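Skumaton capture stations: purchasing questions

Last revised in July. Prices exclude VAT and delivery.

What does a basic station include?
A glove pair with a tracker mount on the back of each hand, one head camera, one hand-held gripper with its own camera, and the recording licence for one seat. The table, computer and props are not included. Most buyers already own the first two.

Do I need a robot before I order?
No. The gloves and the hand-held gripper record without an arm connected. If you intend to buy an arm later, tell us the make when you order so that the gripper fingers match the ones you will fit.

What should I budget per station?
The basic station is 2,891 pounds. Spare gloves are 57 pounds a pair and should be treated as a consumable. The knit wears first at the thumb and index finger. Allow one spare pair per operator per quarter.

Is the licence annual?
Yes, at 349 pounds per seat from the second year. A seat is a station, so two operators working in shifts on the same table need one seat.

Can gloves and the hand-held gripper be used at the same table?
Yes. Each device records its own stream and the streams are aligned afterwards by the Lauritsen sync box. The box is a separate line on the quotation and one box serves a whole room.

How much floor space is needed?
A desk-sized table with clear access on the operator's side. An existing office is suitable. Trackers need a clear view of their base units, so check for pillars and tall cabinets before fixing the layout.

What props should we buy?
Ordinary household goods. For cloth tasks, choose small pieces in strong colours with a contrasting edge, which are easier to label. A wooden rack with removable hooks costs little and can be reset in seconds. Keep the props budget separate from the equipment budget, as it is usually approved by someone else.

Cloth hanging, glove work at the rack: 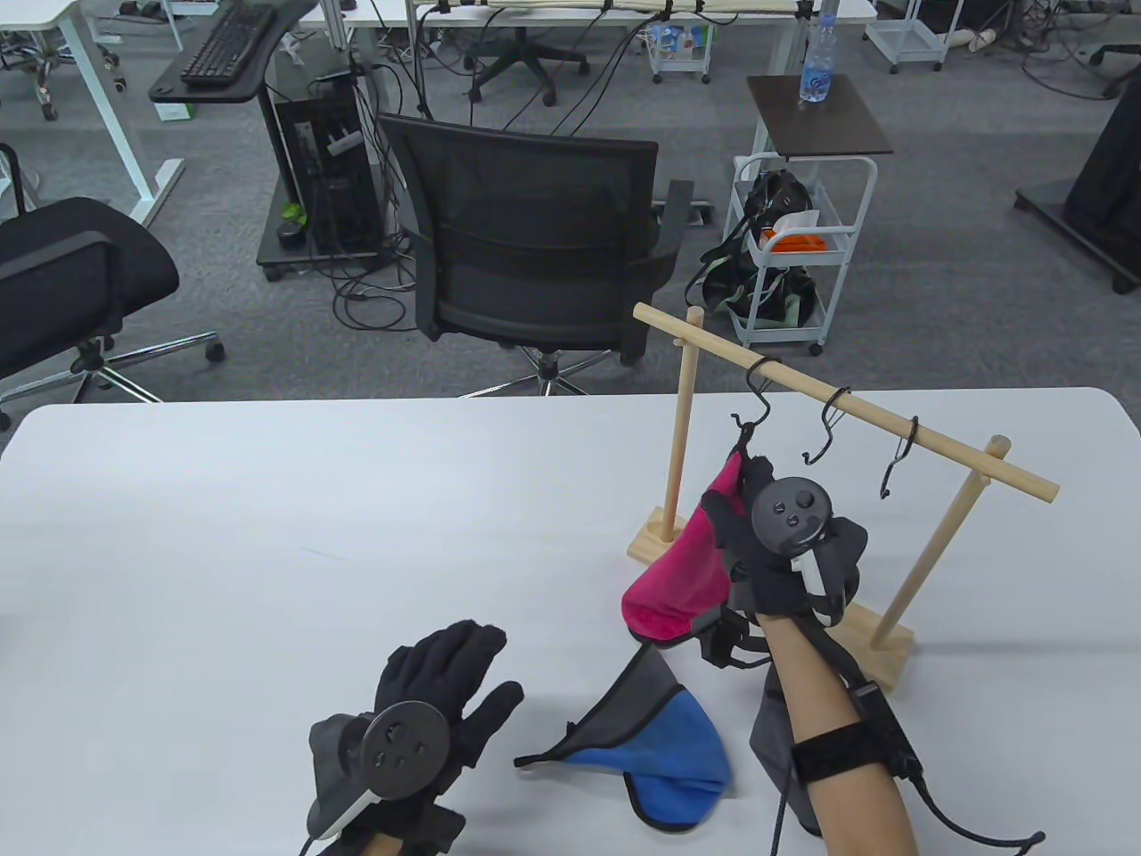
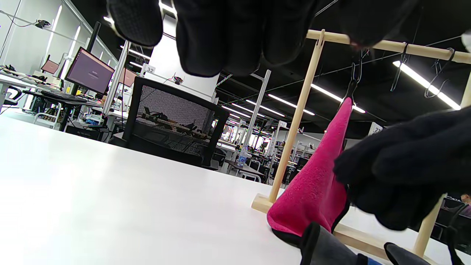

How long is delivery?
Stations leave the Skastton warehouse within 15 working days of a confirmed order. Sync boxes may follow separately.

Can we hire before buying?
Sarker handles hire in the UK. The minimum term is one month. Hire charges are not deducted from a later purchase.

What is covered by the warranty?
Trackers, cameras and gripper electronics for one year. Gloves, straps and cables are excluded. Returns need the serial number from the underside of the unit and a copy of the delivery note.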